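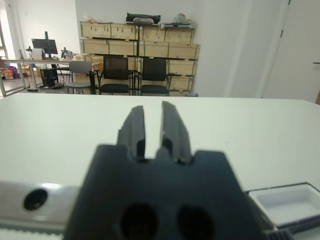
How often should a shared worktable get checked?
Once a week while it's in daily use, and again any time somebody drags it to a new spot.

WORKTABLE AND BENCH CHECK, JUKWOOD SHARED WORKSHOP
Checked by: Kuldeep Dwivedi
Date: 4 November 2020

1. Top surface wiped, no sticky patches
OK. Used the Drernik spray. The label promises "mountain air." Must be a mountain with a swimming pool on it.

2. Edges smooth, no chips or lifted corners
OK. Ran a glove along all the sides. Glove survived.

3. Table stands level
FAIL. Rocks toward the window. Folded cardboard under one foot has been the temporary fix since March. Proper leveling foot ordered from Dokach, part 17 in their catalog.

4. Cables clear of walkways and table legs
OK after correction. One extension cord was lying across the aisle, doing its best impression of a tripwire. Taped down.

5. Trays and small parts stored when not in use
See comment. The sorting trays have labels. The labels describe a system somebody had high hopes for. Screws are in "Washers."

6. Load limit posted and readable
OK. Sign says 100 pounds. It does not say "or one person changing a light bulb," so I have added that in marker.

7. Cups and food kept off the table
FAIL. 4 rings, all coffee, one very fresh. I have my suspicions and so does Mishra Cleaning, who sent a note.

Follow-up: leveling foot to be fitted within 7 days of delivery. Cardboard stays until then. Please stop taking it for the recycling.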